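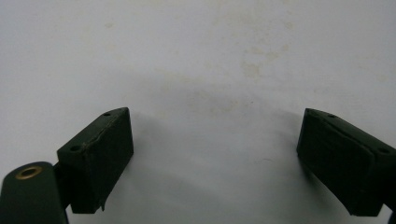 The Bremside workshop opens to visitors on the first Sunday of the month, and on 3 May 2026 I took the bus over to see the gripper that Itziar Benítez has been building there since February. I had read her notes on the workshop's message board and wanted to see the thing before starting one of my own.

The workshop is on the ground floor of a former printer's, behind the tyre place on Troveck Lane. Go past the tyre place, not through it. There is a bell, but the door was propped open with a vice. Visitors sign a book, pick up safety glasses from a tub and can then go where they like except the welding bay. Entry is free. Tea is in the back and you wash your own mug.

The front room is for woodwork and was busy. Two people were making a bench and someone was trying to free a stuck planer blade. The printers and the electronics tables are up three steps at the back, and it is a good deal quieter there with the door shut.

## The gripper

Itziar's tool is held in the hand. It has a pair of fingers that open and close, and you carry it about and pick things up with it yourself. The plan is to record how a person does a job with the gripper and then fit the same fingers to a small arm, so that both have the same reach and the same grip. The arm is still in pieces on a shelf. She was open about that and said I shouldn't expect to see it move before the autumn.

The fingers are dark green, blocky, and joined to rounded arms behind them. I asked about the colour. It was the reel that was on the printer. Each finger has a main body with a thicker facing pad on the inner side, and you can see the step where the one meets the other. There are small round holes along the top edge of each finger. The left arm has a brass eyelet set into it close to where the finger joins, and it catches the light whenever the tool is turned.

One of the pads has a sliver coming away at a bottom corner. Itziar says the corners are the first thing to suffer and she has started rounding them off in the drawing. The pair I saw had not had that change made. The next pair will.

She went through the versions that came before. The first had thin fingers and bent when she tried to lift a jar. The second was stiff enough, but the pads were glued on and had to be cut off with a knife each time she wanted to try a different surface. She would like a pad that can be swapped in a minute or so at the bench and has two ideas for it, one with screws and one with a sliding rail. I preferred the screws. She prefers the rail.

## Trying it

Visitors are allowed to have a go. The tool weighs more than I expected and I held it too tightly to begin with. The advice was to rest the elbow on the table and bring the fingers down slowly until they are just clear of the surface. I picked up a cork, a peg and a length of dowel. I could not pick up a washer that was lying flat, and neither could the man after me. Itziar can do it by pushing the washer to the edge of the table first.

Judging the height was the hardest part for me. With a pale surface under the fingers, their shadow helps. It tightens up under them as you come down, and after a few tries I was watching the shadow more than the fingers.

She keeps a paper log of attempts. The target is 300 lifts with each pair of fingers before she changes anything, and the present pair had reached 87 by the time I left, mine included. Failed lifts are written down too, with a word or two on what went wrong. "Slid", "twisted" and "too soon" come up a lot. I copied down the column headings as I intend to use the same ones: object, how it was lying, result, remark.

## Parts and cost

For anyone planning something similar, these are the points I noted:

- The springs and pivot pins came from Costance, who will sell in small packets if you ring them. The website only shows trade quantities.
- The control board is a second-hand Majumder. It has more outputs than the job needs, but it was in the workshop's spares drawer and cost £20.
- A pair of fingers takes most of a day to print on the older machine. The newer one is quicker but is usually booked at weekends.
- Drill the holes out by hand after printing. They come out of the machine slightly small.
- Cut the pads oversize and trim them once they are on.

Her drawings are in a ring binder on the shelf over the electronics table and visitors may photograph them. The pages are not in order. The current finger is towards the back, after the section on the wrist joint, and the dimensions in pencil are the ones to trust.

## Getting there

The number 2 bus stops at the end of Troveck Lane and runs hourly on Sundays. Parking outside is for the tyre place, even when it is closed, and they do put notices on windscreens. The three steps to the back room have no ramp, though a tool can be brought down to the front if you ask.

I stayed until they began sweeping up. I came away with an offcut of pad material and the number for Costance, and I have put my name down for the older printer in the second week of next month.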